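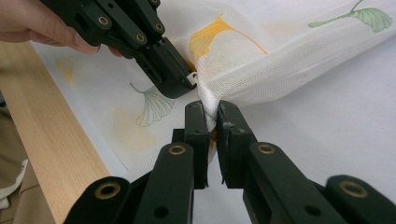 Student Projects > Robotics Club > Grota Hand Grippers

Section 4: Cloth Tasks With Two Grippers

Last updated: July

Read Section 3 first if you have only ever used the grippers on blocks and cups. Blocks forgive you. Cloth doesn't, and sheer cloth is the worst of it.

The kit guide from Grota calls fabric handling "a natural next step" and gives it half a page. We followed that half page at Drernthorpe for most of a semester and ended up throwing out a lot of recordings. The steps below are what we do now. They still fail plenty, so treat any promise of a smooth session with suspicion, including ours.

4.1 Before you start

1. Clear a flat surface big enough to spread the cloth most of the way out. Push spare cloth and boards to the side where your wrists won't catch them.

2. Pick one piece of fabric for the whole session. A printed curtain is a good choice for beginners. With a plain white sheer it is very hard to tell on playback which layer got picked up, and a repeated print such as leaves gives you something to follow through the folds.

3. Open and close each gripper 10 times with nothing in it. Feel for grit or a sticky pivot. Scuffs on the fingers are normal. A pad that rocks is a reason to stop and get the other pair.

4. Check that the pads meet flat. The guide says they are "self-aligning." We have not seen them align themselves. Close the jaws on a strip of paper and pull. If the paper slides out on one side, adjust the pad screw a quarter turn and try again.

5. Start a new session in Zarei and type the task name by hand. Don't accept the name it fills in for you. It will reuse the last one, and then you have curtain recordings filed under cup stacking.

CAUTION: Keep loose sleeves, lanyards and hair away from the linkage. It pinches. It isn't strong enough to do real harm, but you will drop the gripper, and the gripper costs more than your sleeve.

4.2 The gather and twist

In this task one gripper clamps the fabric and stays put while the other pulls a section into a narrow rope. It teaches you more about grip pressure than anything else in this manual.

1. Lay the cloth down and let it keep a few folds. Don't iron it flat with your hands. Real curtains are never flat.

2. Bring the first gripper in low, fingers slightly open, and close the tips on a small pinch of fabric. Less than you think. A big mouthful packs up between the jaws and the pads stop gripping evenly.

3. Hold still and wait. Most bad recordings go wrong right here, when the operator starts pulling before the jaws have closed.

4. Press the tip of the second gripper into the cloth a short way from the first. Gather toward the clamp in small moves.

5. Turn the second gripper at the wrist to twist the gathered part. Keep your elbow down. If you run out of wrist, release, set down, and pick up again. Do not swing your whole arm around to finish the turn.

6. Stop when the fabric between the two tips is a narrow bunch. Open the second gripper first, then the clamp.

7. Say "done" out loud if someone else is running Zarei. The automatic stop is supposed to notice when both grippers are open. We leave it turned off.

NOTE: Squeezing harder does not fix a slip. It bends the fingers out at the base and the tips grip worse than before. Let go and take a smaller pinch.

CAUTION: Open mesh snags on the edges of worn pads. If you feel a tug after opening the jaws, lift the cloth off with your free hand. Yanking pulls a thread, and the run it leaves will be in every recording afterward.

4.3 How many recordings to keep

The Fusel challenge rules ask for 30 clean recordings per task. Last season we turned in 83 of the gather and twist, on the theory that more had to be better. Rosalba Leone went back through them over the break and threw out every one where the clamp slipped or the twist was finished by hand. The smaller set trained a better policy on our bench. That is one club and one curtain, so don't take it as proof of anything, but we quit chasing the big number.

Mark a recording as bad if:

- either gripper dropped the cloth and picked it up again in a different place
- bare fingers touched the part being gathered
- the operator paused to talk
- you have to argue about whether it was good

4.4 When it doesn't work

The cloth slides out as you twist. Your pinch is too large, or the pads aren't meeting flat. Go back to step 4 in 4.1.

The whole curtain drags along. Spread more of it out so its own weight holds it. Tape works too, but judges may ask you to do the task without it.

The two grippers bump. Start farther apart. If they still bump, change the angle of the second one so it comes in from the side.

Zarei shows both grippers as the left one. Restart it. The vendor's help page suggests three other things to try first, and none of them has worked for us.

Next: Section 5, Folding Towels

Drernthorpe Robotics Club | Contact the club | Back to top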